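The Unit on Floltomness Street

Sep 14, 2023
By Brendan Tully

I'd been hunting for a flat in Wuisan since December, and by the time Ustell Realty rang me I'd have taken a garden shed with a decent lock.

"Floltomness Street, number 22," the agent said. "Six others are looking on Saturday, mate, so be early!"

I was early. I was so early I met the owner, a tiny woman in gumboots, watering a dead lemon tree (very dead, I'm talking colour of old rope).
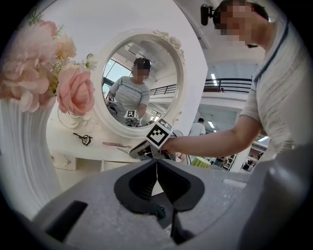

How much was the bond?

She wanted four weeks' rent up front, plus 200 dollars for the lemon tree, refundable if it fruited.

I laughed. She kept watering. So I signed, right there on the letterbox, and moved in with my kettle and a mattress from Torkus.

Last night I heard her out there in the dark, talking to it. This morning there was one green leaf, and I rang Mum before I'd even put my shoes on.

Filed under: Short Fiction, Renting & Real Estate

Comments

marg_w: I'd pay the 200 just for the neighbour!

Deano: Four weeks is standard. The tree isn't lol

pipsqueak: more please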